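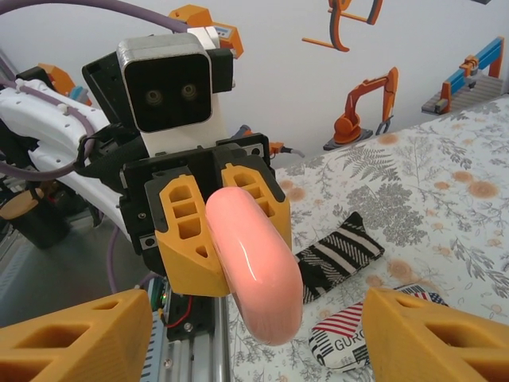

Verkendale Sewing & Soft Toy Club – members' board
Topic: fern print tablecloth, keep or cut up?

hamel_stitcher
Want to cut up the white cloth with the grey ferns and orange rounds. Would make 3 decent tote linings. Any objections before March?

pinsandtea
Yes, me. Love that cloth. Also whose is the black sock with the white stripes, and the little stars and stripes pouch?? Please collect.

Oddbobbin
Sock might be mine, will check. Cut the cloth I say. Himness market had loads of botanical prints, 2 quid a metre.

pinsandtea
Not that one they didnt. Leaves and dots together are hard to find

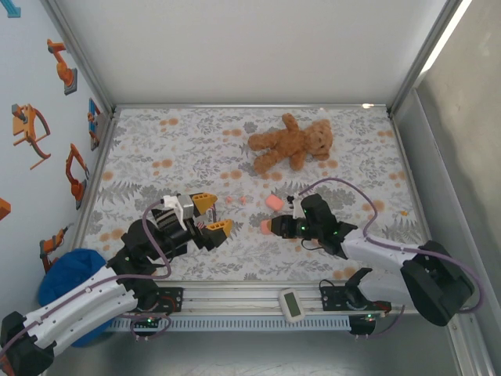 Brown bear on the fern print

hamel_stitcher
OK but see the bear on it – pale background really suits brown fur. Thats why I want it for linings, bear totes for the Enditz stall.

Oddbobbin
Bear wins. Lighter muzzle looks lovely. What are the pink bits though, scraps?

hamel_stitcher
No idea, not fabric of mine

pinsandtea
Fine, cut half. HALF. Rest stays a tablecloth

hamel_stitcher
Half only does 2 bags tho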